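Guides > Home Bench > Setup
14 shares | 3 comments

Pruvero Two-Arm Bench: Setup Guide
Section 4. Choosing and Teaching a First Chore

Read this section before you teach the bench its first task. It assumes the arms are mounted, both emergency stops have been tested, and the joint check in Section 3 passed on both sides.

4.1 What to expect

The bench can do some household chores on a tabletop. It is slower than a person at all of them. It does well with rigid objects that always start in nearly the same spot, such as a box, a book, or a plastic tub with a snap lid. It does less well with cloth, bags, and anything that sags when lifted. It should not be used for hot liquids, knives, or glass.

Many owners ask if the bench can be left to tidy a desk by itself. At present it can't. A person has to be in the room and within reach of a stop button whenever the arms are powered.

4.2 Before you start

1. Clear the work area of cups, loose paper, and anything you would mind losing. Items outside the reach of the arms can stay.
2. Set the speed dial to 2. Do not go higher until a chore has passed the full test in 4.5.
3. Check that the cables along each arm have enough slack to reach the far side of the table. Move each arm by hand with the brakes released and watch for pulling.
4. Turn on the room lights you plan to use every day. A chore taught at noon can fail at 7 p.m. if the light is very different.

CAUTION: Keep hair, sleeves, and lanyards away from the elbow joints. The elbows fold more sharply than most people expect.

4.3 Teaching a one-arm chore

1. Open Jia on your tablet and choose New Chore.
2. Pick the arm that is closer to the object.
3. Guide the arm through the motion by hand. Go slowly and pause for a moment before each grip.
4. Press Save Pass. Repeat until the app has 3 good passes.
5. Let the arm try it alone, with your hand near the stop.

Note: If the gripper closes on air, the object has most likely moved. Mark its starting place with tape and teach the chore again.

4.4 Teaching a two-arm chore

Two-arm chores are harder. Both grippers have to arrive together and press with matching force, or the object turns. Wide, flat objects are good practice. A hardcover book is best for the first day. Once the book works every time, you can move on to a closed laptop, a tray, or a cutting board.

1. Place the object flat, with its long edges running left to right between the arms.
2. Guide both grippers to the short ends of the object. Stop just before they touch.
3. Choose Pair Grip. The arms will now close toward each other at the lowest force.
4. Raise the force one step at a time until the object no longer slips. Most books need setting 2 or 3.
5. Save the pass. 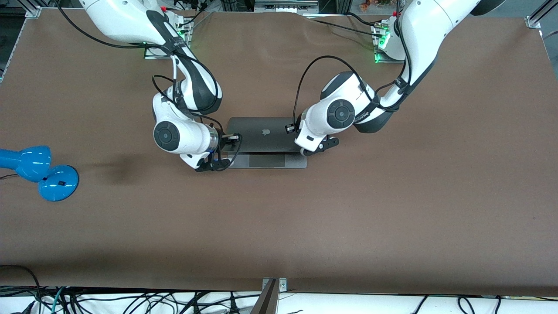 Fig. 4-3. Pair Grip position: one gripper at each end of a laptop.

CAUTION: Practice with an old or broken laptop. The grip force that holds a book can crack a screen. Damage to objects handled by the bench is not covered by the warranty.

Opening a lid is a separate chore and is still marked Trial in the app. One gripper has to hold the base down while the other finds a thin edge, and small errors in height make it miss. Our tester Piroska Kocsis ran the lid chore 197 times on one bench and does not recommend it for daily use yet.

4.5 Full test

1. Run the chore ten times at speed 2 without touching the object between runs, except to put it back.
2. Write down every miss, slip, and stop.
3. If there is more than one miss, teach the chore again from the first step.
4. If all ten runs pass, you may raise the speed by one.

Note: A chore that passes on one table may fail on another. Repeat the full test if you move the bench or change the table surface – even a new tablecloth counts.

For problems with Pair Grip, see Section 7.

We use cookies to remember your language and guide version. Accept | Settings
Get setup tips and app updates by email. Sign up for the Pruvero newsletter.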